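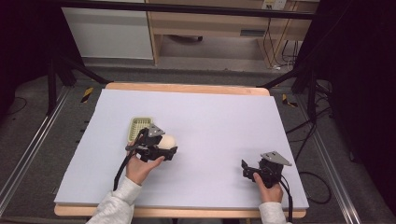

How many trials does it take to compare two grippers fairly?

Plan on 24 trials per gripper for each task. Fewer than that and a single bad grasp can change the ranking; more than that and operators get tired before the session ends, which affects the results as much as the hardware does.

Comparing Hand-Held Grippers: Bench Procedure
Clundport Automation Laboratory
Prepared by Natsumi Kikuchi and Ismail Hegazy
Last revised 25/09/2023

Purpose

This procedure sets out how staff and visiting students compare hand-held grippers at the bench before a finger design is approved for use on an arm. It covers the preparation of the table, the order of trials, the scoring rules and the form in which results are reported. It does not cover grip force calibration, for which a separate document is kept with the Tunumora load cell.

The procedure applies to two-handed work, in which the operator holds one gripper in each hand, and to single-handed work with the second gripper parked on the board. Where the steps differ, the difference is stated.

Before You Begin

Read the whole procedure once. Allow a full morning for two finger designs and a full day for three or four.

You will need:

Two grippers of the same body type, with cables
The finger sets to be compared, labeled on the inside face
A foam board large enough for the whole task
The standard object set (ball, small basket, peg, folded cloth)
A printed score sheet for each block of trials
A stopwatch, or the timer in the Eren recording software

Both grippers in a pair must have the same body. Comparing a new finger on a new body with an old finger on an old body tells us very little, and reports of that kind will be returned. If only one body is available, run single-handed trials for every finger set and say so on the first line of the report.

Step 1. Prepare the table

Place the foam board flat on the tabletop with its long side facing the operator. The board should not rock when pressed at the corners. Its job is to give the objects a plain, slightly soft surface, so that fingertips can touch down without damage and rolling objects are slowed a little.

Wipe the board with a dry cloth. Do not use cleaning spray during a session -- it leaves a film that changes how the ball rolls, and the effect can last for an hour or more.

Step 2. Route the cables

Run each cable off the edge of the board nearest the operator. Leave enough slack for the gripper to reach the opposite corner of the board without pulling. Then move each gripper slowly through its full reach and watch the cable for the whole motion. A cable that catches on the table edge will add drag, and operators tend to correct for drag without noticing it.

Loose cable on the floor should be kept clear of the operator's feet. Stop the session if a cable becomes a tripping hazard, and record the pause on the score sheet.

Step 3. Check the jaws

Open and close each gripper ten times with nothing between the fingers. The motion should be smooth in both directions. Look at the fingertips when closed: they should meet along their full length. Printed parts may warp slightly after a warm week, and a pair of fingers that met squarely in July may show a gap later in the year.

If there is a gap, do not sand the fingers. Replace them and note the part number.

Next, check that the top plate on each gripper is firmly attached and that both plates sit at the same angle. A plate that has shifted by a few degrees will alter the balance of the gripper in the hand.

Step 4. Warm up the operator

The operator completes five practice grasps with each hand. These are not scored. An operator who has never used the grippers before should be given at least twenty minutes of free practice, followed by a short rest.

In our own records, new operators improve quickly over the first part of a session and then level off. If the first finger set is tested during that early period, it will look worse than it is. The warm-up exists to remove as much of this effect as possible.

Step 5. Run the ball-and-basket task

This is the first scored task and the one most often cited in our reports.

Set the basket on the left half of the board and the ball near the center. At the signal, the operator closes the left gripper around the ball, lifts it clear of the board, and releases it inside the basket. In the two-handed version, the right gripper may be used to steady the basket but may not touch the ball. For the second half of the block, move the basket to the right and exchange the roles of the hands.

Score each trial as follows:

2 points: ball placed in the basket on the first grasp
1 point: ball placed in the basket after one regrasp
0 points: ball dropped off the board, or more than one regrasp

Record the time as well, in seconds, from the signal to the release. Trials scored 0 are given no time.

A ball is a demanding object for flat fingers. It touches each finger over a very small area, and it will slip upward or forward if the fingers close off center. Note the direction of any slip in the remarks column. Dela Ofori's review of earlier sessions found these remarks more useful than the scores when deciding how to reshape a fingertip.

Step 6. Run the remaining tasks

Continue with the peg and then the cloth. Use the same number of trials and the same scoring. Keep the order of tasks fixed, and change only the order of the finger sets. With two finger sets, use the order A, B, B, A, with 12 trials in each block. With three or more, take the order from the printed table supplied with the score sheets.

Allow five minutes of rest between blocks. The operator should put both grippers down during this time.

Step 7. Record and file the results

Enter the scores on the same day. Each session receives a number from the laboratory log; the session used as the worked reference in our training is number 3146. File the score sheets and the recording under that number.

Report the total score, the middle value of the times, and the number of 0-point trials for each finger set. Please do not report an average time, as one slow trial can move it a great deal.

Reading the Results

A difference of one or two points between finger sets should be treated as no difference. Where the totals are close, look at the 0-point trials first. A finger that is slightly slower but seldom drops the object is normally preferred for use on an arm, where there is no operator's wrist to make a late correction.

As a guide to what may be expected, the Vitlow straight finger and the Vitlow curved finger were compared over several sessions with the ball-and-basket task. The curved finger placed the ball on the first grasp in 119 of its trials. The straight finger did well with the peg and poorly with the ball, mostly through forward slip. Both were kept in stock for that reason, and the choice is left to the project lead.

Common Faults

The gripper closes late. Check the cable connection at the body before changing any settings. If the connection is sound, restart the controller and repeat the ten empty closings in Step 3.

The ball rolls before it is grasped. The board may not be level. Place thin card under the low side of the board and test again with the ball at rest in the center.

The basket slides when the ball is released. This is permitted, provided that the ball stays inside. Do not tape the basket down, as taped and untaped sessions cannot be compared.

Scores fall sharply in the last block. The operator is probably tired. Discard the block, rest, and repeat it -- or finish the session on another day with the same operator.

Questions and Corrections

Questions about the scoring rules should be sent to Adjoa Sowah. Requests for finger sets and spare cables are handled by Elżbieta Krajewska in Room 231. Proposed changes to the procedure should name the step concerned and include the score sheets from at least one complete session.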